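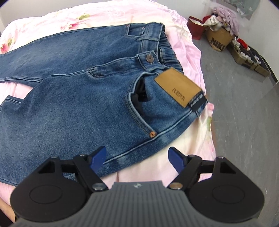 # Budget planning: hand-held grippers for the garment folding work

*Equipment Planning board, Textile Handling section. Opened 19/07/2026.*

**nolley_purchasing**

Colleagues are invited to comment on the equipment request for the garment folding work before it is submitted. The request covers hand-held grippers with two-finger jaws, to be used in ordinary bedrooms and laundry areas to record how people pick up, turn and fold clothing. The recordings will later be used to train the arms at the Nolley site.

Two quotations have been received.

| Supplier | Unit price | Included |
|---|---|---|
| Zoltwood | $299 | Gripper, one set of finger pads, carrying case |
| Plodeck | $594 | Gripper, spare pads, calibration, one year of repair |

Our current proposal is to buy from Zoltwood and to hold the difference in reserve. Comments on price, spare parts and the choice of garments would be welcome.

**hemline_ops**

I support the request in general but do not agree with the proposal to buy the cheaper unit. The table compares a bare tool with a tool under service. Once pads, calibration and return shipping are added to the Zoltwood price, the gap narrows considerably. Could the originator please restate both quotations on the same terms?

**flatfold**

I would ask the opposite question. Do we need a repair contract at all? The hand-held units have few moving parts that the operator cannot reach. In our group the linkage screws are tightened at the end of each session, and the pads are treated as a consumable, in the same way as gloves. A service plan for a tool of this kind seems generous.

**hemline_ops**

Screws and pads are not my concern. Calibration is. If the jaw opening is recorded incorrectly, the session has to be discarded, and the operator's time is paid for regardless. That cost does not appear in either quotation.

**mishra_lab_desk**

The Mishra group submitted a similar request last November, and our experience may be of use. We budgeted carefully for the tools and hardly at all for the clothing. The first garments were T-shirts and dish towels, which any gripper will manage. Denim was added late in the year and changed our estimates. Jeans are heavy, the waistband is several layers thick, and a pad that slides easily under a cotton hem will often stop against a side seam. Buttons and rivets are also hard on soft pads.

Our total for the year came to $1,914, against a plan that had assumed a good deal less. Most of the overrun was replacement pads.

**flatfold**

Was that with the standard pads or the softer type?

**mishra_lab_desk**

Standard at first, then the softer type. The softer pads hold denim better and wear out sooner. We did not find a pad that did well on both counts, and I would not plan on finding one.

**quietwarehouse**

A point on the garment list, which I have read in draft. It gives "jeans" as a single line. I would recommend at least two lines, one for rigid denim and one for stretch denim with elastic in the waist. The two behave differently when lifted by the waistband. The elastic type gathers and pulls back, and the operator needs a second grip sooner than expected. Garments with large sewn-on patches might also be noted, as a stiff patch alters where the waistband bends.

The list should state as well what the garment is laid on. A loose bedspread moves with the clothing if the jaws catch both. A firm table does not, but very few households fold their laundry on one.

**nolley_purchasing**

Thank you. The garment list will be amended to separate the two kinds of denim, and a column for the surface will be added. I am less certain about restricting the surface. The purpose of using hand-held tools is to work in homes as they are.

**quietwarehouse**

Agreed. I ask only that it be written down.

**hemline_ops**

May I return to the quotations? I would be content with a mixed purchase: 2 units from Plodeck, kept as the calibrated reference, and the remainder from Zoltwood. Each Zoltwood unit could be checked against a reference unit before it goes out.

**flatfold**

That would mean stocking two kinds of pads, as the mounts are not the same. I remain opposed - it is a small saving for a lasting inconvenience. One supplier, please, whichever it is.

**mishra_lab_desk**

We ran mixed tools for a short period and would not repeat it. Operators who changed from one to the other mid-session gripped too early or too late for some time afterward.

**nolley_purchasing**

The mixed purchase will be shown in the request as an alternative, with the objections recorded. Both suppliers have been asked to requote with spare pads and calibration listed as separate lines. The pad allowance will be raised for denim sessions. The request will remain in draft until the revised quotations have been posted to this thread.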